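What Wears Out First on a Backpack
By Thenmozhi Acharya

Most backpacks are thrown away with nearly all of their fabric in good shape. The part that failed is usually small: a zipper slider, a strap seam or a buckle. Crescencio Beltrán has been fixing those parts for 11 years at Rao, a bag and luggage repair shop in Tremivstead. He says the main panels on a nylon pack will often outlast two or three sets of zippers.

The shop gets its heaviest load of school and commuter bags in December. Customers bring them in over the winter break and want them back before classes start again. Beltrán and his coworker, Sowmya Joseph, sort the bags by problem. Zippers go on one shelf and straps on another.

Zippers are the larger pile. On a coil zipper, the teeth are one continuous spiral sewn or woven to the tape. When the two sides stop meshing, people tend to blame the teeth. Joseph checks the slider first. A slider spreads with use until it no longer presses the coils together, and replacing it takes a few minutes. A new zipper means unpicking the lining and can take most of an afternoon.

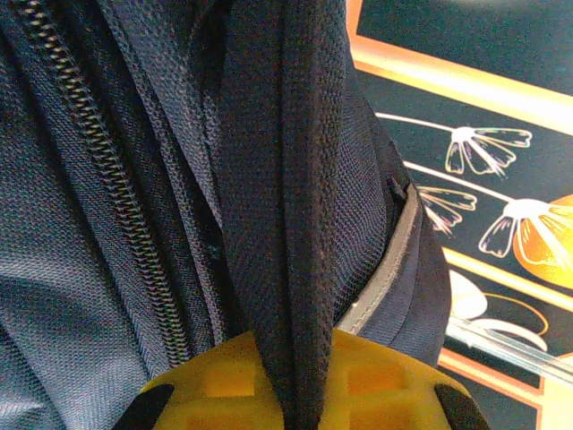 Straps take more work. The weight of a full bag hangs from a short line of stitching at the top, where the strap joins the back panel. Geetha Pai, who teaches sewing at the Biltia adult center, tells her students to look at that seam twice a year. Pull the strap away from the bag and look for thread that has gone fuzzy or gaps between stitches. A seam caught at that stage can be sewn over by hand with heavy polyester thread. Once the fabric behind it tears, it needs a patch.

Dirt shortens the life of both. Grit works into zipper tape and grinds on the slider. Pai brushes hers with a dry toothbrush, then wipes the tape with a damp cloth. She washes the whole bag in the sink with cool water and mild soap, and hangs it upside down with the pockets open. She keeps hers out of the dryer.

Dark bags hide wear well, so Beltrán goes over them with his fingers as well as a lamp. He still carries a pack he bought in 2000. It is on its third main zipper, and one of the straps came off a different bag.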